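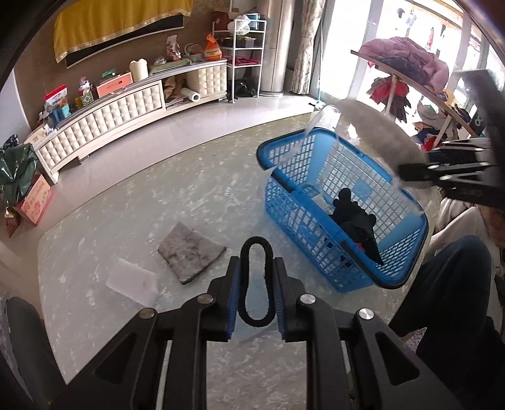
Table de tri, atelier textile : panier bleu ajouré et carré de tissu gris-brun.

Rapport d'avancement adressé à la Fondation Lernov
Projet « Petit textile », atelier de Graleck
Rédigé par Sigita Vasiliauskas, responsable de l'atelier
2019-09-09

1. Rappel de l'objet du financement

La subvention de 3000 euros accordée en mars devait permettre d'ouvrir à Graleck un poste de tri consacré aux petites pièces textiles : gants, bandeaux, lavettes, ceintures de tissu, chutes de peluche. Jusque-là, ces articles partaient au rebut avec les sacs abîmés. Ils prennent peu de place mais beaucoup de temps, et la table principale ne s'y prêtait pas.

2. Travaux et achats réalisés

Le poste est installé dans l'ancienne réserve, côté cour. La table a les bords arrondis, ce que nous avions demandé pour éviter d'accrocher les mailles. Son plateau est moucheté de gris et de beige. Il se nettoie bien, mais les pièces claires et les pochettes translucides s'y repèrent mal. Nous poserons un tapis foncé sur une moitié du plateau avant l'hiver.

Les paniers en plastique ajouré ont été fournis par Oprea. Nous les avions choisis à parois perforées pour que la poussière et les fils tombent au lieu de s'accumuler au fond. Le modèle bleu convient à la majorité des articles. Les plus petits objets ont tendance à glisser sous les autres, et il faut vider le panier entièrement pour les retrouver.

L'éclairage a été refait par l'entreprise Lelgate. Une prise reste à déplacer, l'intervention est demandée.

3. Fonctionnement du poste

Le tri se fait en deux passages. Au premier, tout ce qui arrive est posé à plat sur la table et séparé selon la matière : maille, peluche, tissu lisse, divers. Au second, les pièces sont contrôlées une par une (coutures, élastique, taches), puis placées dans un panier. Ce qui n'est pas réutilisable part au recyclage de fibres.

Le poste est ouvert 11 heures par semaine. Huit personnes en insertion y ont été formées depuis le démarrage, par Kvido Kubíček pour la partie technique et par moi-même pour l'accueil. La formation dure une demi-journée. Nous l'avions prévue plus courte, mais la reconnaissance des matières demande de la pratique, en particulier pour les peluches, que l'on confond souvent avec certaines éponges.

4. Difficultés rencontrées

Les bandeaux et boucles de tissu noir posent un problème que nous n'avions pas anticipé. Une fois mélangés à des gants de même couleur, ils passent inaperçus et se retrouvent dans le mauvais lot. Depuis l'été, les articles noirs sont traités en fin de séance, séparément.

L'appariement des gants reste lent. Nous gardons les gants seuls pendant un mois, après quoi ils rejoignent les fibres. Cette règle est discutée dans l'équipe et pourrait être revue.

Enfin, l'étiquetage des lots n'est pas encore régulier. Plusieurs paniers sont sortis de l'atelier sans fiche, ce qui fausse le suivi des quantités. Aucun tonnage n'est donc communiqué dans ce rapport. Les pesées reprendront dès que les fiches seront remplies à chaque séance.

5. Situation budgétaire

Dépenses engagées à ce jour : 2580 euros, comprenant la table, les paniers, l'éclairage et le petit matériel. Le solde est réservé au tapis foncé et à des bacs à fond plein pour les objets les plus petits. Les factures sont jointes en annexe.

6. Suite prévue

Achat des bacs et du tapis.
Déplacement de la prise.
Mise en place d'une fiche unique par lot, modèle en cours de rédaction par K. Kubíček.
Reprise des pesées et envoi des premiers chiffres avec le rapport final.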